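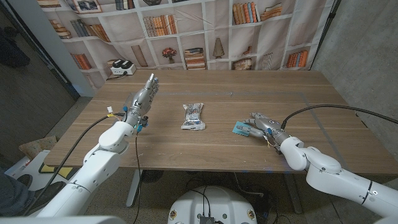

Gray tape lines on a wood-grain tabletop, with a hand raised at the left.

So the Trovel library is finally getting its late hours back! I've been grumbling about this since the winter cuts, and on 6 May 2018 the word went up on the front door — starting in June, the place stays open until 7 in the evening, with the kids' room closing at 6.

More than 200 people signed the petition at the Joltier bakery (I signed between a coffee and a very large cinnamon roll), and the town found the money in the end. It'll pay for two extra evening staff, who are being hired now.

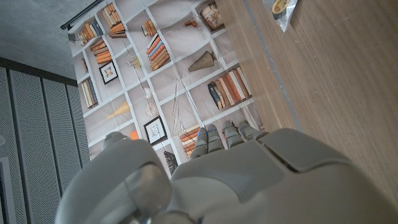

Gray fingers, side by side, up close.

The other bit of news is the bus. The Ganow line will add a stop right by the library steps, so those of us up on the hill won't have to haul our books down from Magagula Street anymore. My shoulders are thrilled.

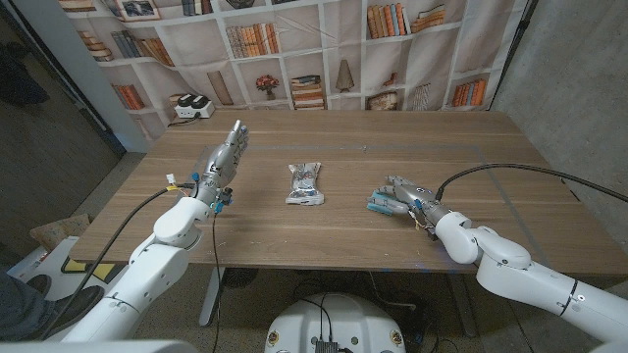
The brown table again, from the near side.

Late fees stay the same, I'm sorry to say, and the book drop on the parking lot side is still jammed. Use the one by the main entrance for now, and bring your old card with you — the new ones won't be ready until the end of June.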